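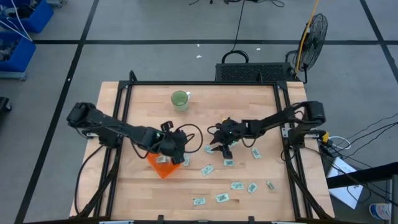

## 4. Packet Pick Setup (Dusska two-arm bench)

1. Set the tray on the table within reach of both arms.
2. Scatter the packets on the wood. Leave gaps wide enough for one open finger.
3. Limit arm speed to 200 mm/s in the Vandus panel.

> **CAUTION:** Keep hands outside the frame rails while the arms are powered. 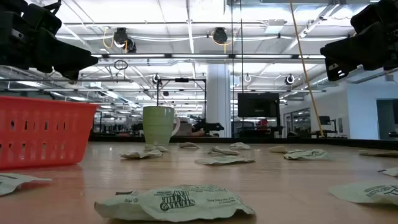 4. Home both arms, left first. Wait 2 seconds between commands.
5. Load the Zaltetau grip profile. Set closing force to 22 percent.
6. Jog one gripper down until the fingers straddle a single packet. Stop about 3 mm above the wood.

**Note:** Approach across the narrow side. Gripping end to end folds the paper. 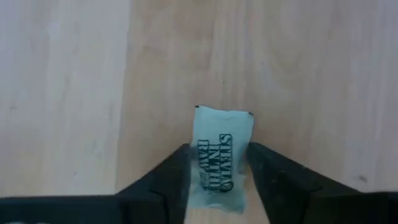 Ibarra writes that 22 percent is too high for half-filled packets, and that 18 held them on the same fingers without creasing.

7. Save the pose and repeat for the other arm.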